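The bench before the bottles: an afternoon at Pridetti

20 Jan 2024

I had been told to wear flat shoes and to bring an appetite for detail, and I was glad of both. Pridetti looks after the small jobs that larger packing firms turn away -- short runs, odd shapes, labels that have to be changed at the last minute -- and the woman who runs the packing room at Eslow has been at it long enough to have an opinion on every table in the place.

"People think it's all about speed," she told me, pouring the tea before I had even got my coat off. "I'd sooner have somebody slow who puts the tape back where they found it! You can lose a whole morning looking for tape."

We talked for a good while about the work mats, which she is very fond of. She chose green years ago, after a spell with bare white tops that she says gave everybody a headache by lunch (the glare, you see, with the lights straight overhead), and she has never been tempted back. A bottle laid down on a mat stays where you put it, more or less, and you can read the label without picking it up.

"Lay it on its side and look along it," she said. "If the label's gone on crooked you'll see it at once. Standing up, they all look lovely."
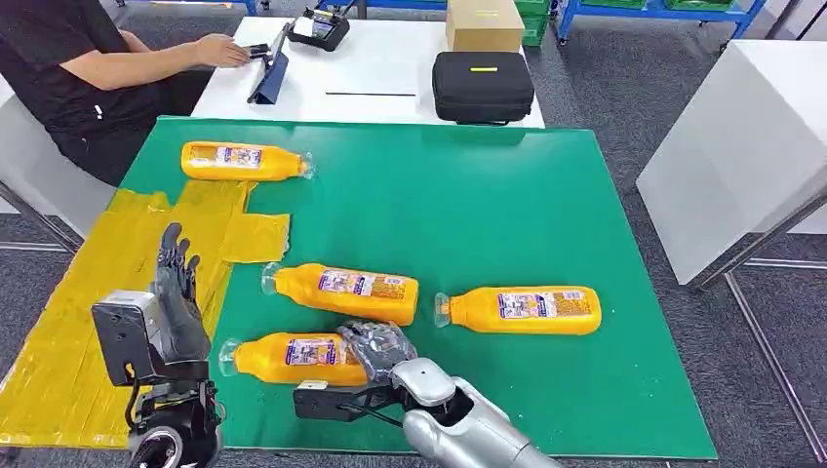 One of the packers, listening from the next table, put in that orange bottles were the worst of the lot for this, as the eye goes to the colour and slides straight past the print. She laughed and agreed, and the two of them were off for several minutes on the subject of a job for Josano, 1000 bottles, all of which had to be looked at twice.

I asked about the shelving, too, having a weakness for other people's storage. The crates go by customer, she explained, and never by size, whatever the books may tell you. Millet, who order little and often, have 2 crates to themselves and would fill 4 if she let them.

And what would she change, given the money? She thought about it for so long that I had finished my biscuit. "Bigger tables," she said at last. "And I'd have the labels delivered in April, when we're quiet, so we could check them properly before the rush."

Then somebody wanted to know where the tape was, and she went off to look for it.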